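Folding on the bed, and other bedroom jobs worth doing properly
Posted by Halima Mrema, December 12, 2020

I have never owned a proper folding table, and after all these years I don't think I'd use one if you gave it to me. The bed is the right height (well, nearly), it's wide enough for the longest trouser leg, and you have to clear it before you can go to sleep, which does wonders for a person who puts things off. So this page is all about the bed as a worktop, with a few bits about the bedding itself at the end.

Make the bed first
Pull the sheet tight before you bring the washing through. It needn't be hotel standard, but a ruck underneath will find its way into whatever you fold on top. Pillows go right up against the headboard, out of the way.

Stripes are a great help
My friend Li-hua Siu put me on to this one. If you have a striped sheet, lay your waistbands along a stripe and you've got a straight line for nothing! I used to fold everything slightly on the skew and wonder why the pile leaned over in the drawer.

Dark things on light bedding
Black and charcoal clothes are miserable to check over on a dark cover. Against white and grey you can see the whole shape, and once the cloth is spread out the bits of lint show up as well. Go over it with a damp hand or a strip of parcel tape before folding. Do make sure new black denim has been washed a couple of times first, though – I have a pale blue blanket that will never be quite the same.

Jeans
Shake them hard, holding the waistband, then lay them down and smooth the pockets flat with your palm. Work from the seams outwards. Fold one leg over the other, tuck in the pointed bit at the seat, then bring the hems up to just below the waistband and fold again. If they're thick, stop at the one fold and put them on a shelf instead.

Dark cloth against grey and white stripes, bunched up in the first and spread out as jeans in the second:

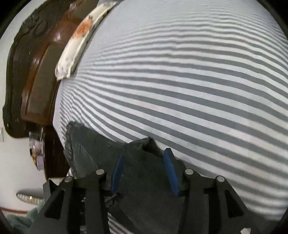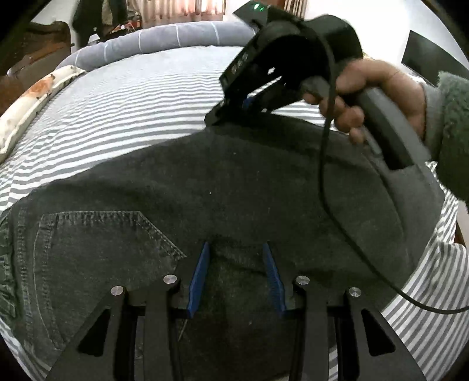

Tired pillows
Pillows mark, and it creeps up on you under the pillowcase. Read the label, and if it says washable do them two at a time so that the drum stays balanced, with 15 minutes extra on the spin. Dry them right through, turning them now and again. I do ours in February and again when the weather's good enough for the line.

Carved headboards
A soft, dry paintbrush gets the dust out of carving far better than a cloth does. Do it before you change the sheets, not after, as I still manage to forget.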